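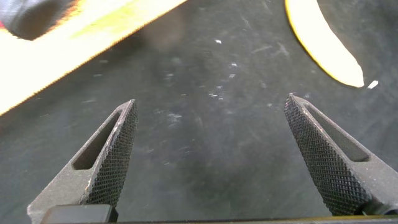

Figure 2-1. Two-finger gripper with knurled grip faces, open over the work surface.

2 Planning and Budgeting Before You Order

Read this section before you fill in the Trastitari order form. It covers the purchase of one tabletop arm with a two-finger gripper and wrist camera, and the items you need to have on site when the crate arrives. Installation starts in Section 3.

2.1 Who should complete this section

One person should hold the budget sheet and one person should hold the site sheet. At the Skiromura site these were Maite Arroyo (budget) and Shayne Ngata (site), and the worked entries below are theirs. The sheets were last revised on Tuesday, July 21, 2020. Earlier copies leave out the spare finger line and should be thrown away.

2.2 Set the task list first

1. Write down every object the arm will be asked to handle in its first season. Group them by shape and by surface: hard or soft, smooth or rough, open or closed.

2. Mark each object that can spill, chip or bruise.

3. Measure the widest object across the side you expect the fingers to close on. Compare it with the opening given on the gripper data sheet.

4. Strike out anything that does not fit. Do not plan to buy a wider gripper later out of the same budget. The wrist adapter is different and is priced as a separate part.

NOTE: The Skiromura list started at 32 objects. After step 4 it was down by 14, and the gripper ordered was one size smaller than the one first quoted.

2.3 Fill in the budget sheet

1. Enter the arm, controller and gripper as one line. Trastitari quotes them together and does not split the discount.

2. Enter the wrist camera and its cable on a second line. Check the cable length against your mounting position. The standard cable suits a bench mount only.

3. Enter spare finger pairs. Order at least one pair with the system. Knurled faces wear at the tips first, and a pair ordered on its own ships in its own time.

4. Enter the work surface. See 2.4.

5. Enter task objects, trays and cleaning supplies. This line is usually left blank and then paid for out of petty cash. The Skiromura sheet had 131 separate purchases under it by September.

6. Enter training. Allow 4 staff days for two operators.

7. Leave the contingency line empty until all the others are filled in -- it is worked out from the total.

CAUTION: Do not enter the Uso extended service plan and the Šimkus on-site plan on the same sheet. They cover the same parts, and neither will pay while the other is active.

2.4 Work surface

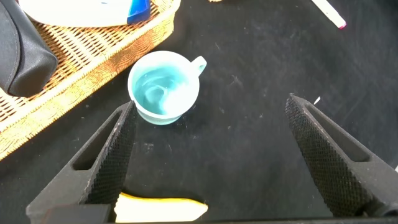 Liquids need their own entry on the site sheet, even if only one task uses them. The entry covers the cup or bowl, whatever goes in it, wipes, and a place to set full containers down between runs. A small cup filled nearly to the rim, like the pale one on the black tabletop with its blue liquid, leaves very little room for error, so decide the fill level now and write it on the sheet. Also decide where trays and pens will live, and include that space when you work out the table size.

1. Choose a matte top. Dark tops make pale objects easy to pick out on camera, but they also show dust and scratches. Budget for a replacement top if appearance matters to you.

2. Allow clear space on all sides of the largest object on your list, plus room for the gripper with its fingers fully open.

3. Check the lighting at the hours you will run. Glare on yellow and white objects can wash out detail in the camera view. If the room lights cannot be dimmed, add two diffusers to the budget sheet.

4. Confirm that the table can be fixed to the floor or the wall. Castors are not acceptable, locked or unlocked.

CAUTION: Keep the controller and power supply off the work surface at any site where liquids are on the task list. Enter a shelf or side cabinet if you do not already have one.

2.5 Before you send the order

1. Have the budget holder and the site holder each read the other's sheet.

2. Check that the gripper size on the order form matches the size from step 3 of 2.2.

3. Check that spare fingers are listed by part number. "One set" has been read as one finger.

4. Sign both sheets and send them with the order form. Keep a copy with this manual -- the installer will ask for it on the first day.

NOTE: Changes made after the order is confirmed are charged as a new order, except for cable length, which can be changed up to the day of shipping.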